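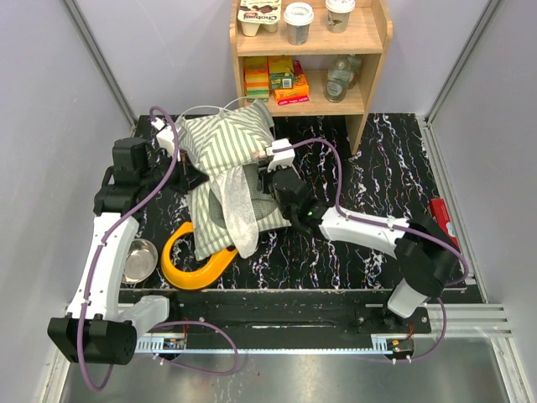
Home Rooms Kitchens Small Spaces Letters About

The man who keeps his sponges next to the crackers

20/11/2023

757 views 14 comments Share

I'd barely got my coat off before Angus Nisbet started defending his shelves. "Go on, say it," he told me. "Everybody says it. The sponges are next to the food."

Well, they are! A stack of them, green and yellow, on the lower level of a little wooden unit, with a snack box in the same two colors right beside it and a red-and-orange cracker box in front. I asked if he'd matched the sponges to the snacks on purpose, and he laughed so hard he had to put his coffee down.

"I wish I was that organized. It's just what fits. The sponges are short, the boxes are short, so they share."

Angus has been sorting out other people's cupboards in Celthorpe since he left his desk job at Jardine, and I've wanted to talk to him for ages (I have a hall closet I won't be describing here). What I like about him is that he isn't precious. His own unit has two shelves and he uses both of them for pretty ordinary stuff. Up top there's a multi-pack of Crownies dessert cups on the left and then two paper cups, one with a silver sleeve and one with a printed design.

"Top shelf is for treats," he said. "You see the chocolate on the lid when you walk in and you feel better about the day. My sister thinks it should be the other way around, treats down low where you forget them. She has never once forgotten a dessert cup in her life."

And the clear bottle on its side on the bottom shelf? I'm a stand-them-up person and I told him so.

"There's another one behind it! Glass doesn't care. I do tell people to keep a lying-down bottle on the right, though, if they're right-handed. You reach in and you've got the neck."

We got on to cushions next, which is where I thought we might fall out. I plump mine. Angus folds his, or squashes them, really. The green-and-white one with stripes and zigzags was about as far from plumped as a pillow can get, all crumpled up with a thin white cloth draped over it.

"A pillow's allowed to look used," he said. "I had a client in October with 23 on one bed. She was sleeping on the couch."

He does have rules, it should be said. Anything flat gets a turn being folded. A shallow metal bowl can sit out, because sooner or later you'll want somewhere to drop your keys. And he won't buy containers until the second visit, however much people beg. One couple had already spent $2000 on Plurkari boxes before they called him, and most of those went to Murdo MacBrayne down the road for his seed potatoes.

"Murdo's thrilled," Angus said. "Ask him about the lids."

I ate two of his crackers and went home and moved my sponges. They're by the rice now.

Comments (14) Share Print

Contact us | © Ninum Home Pages | Back to top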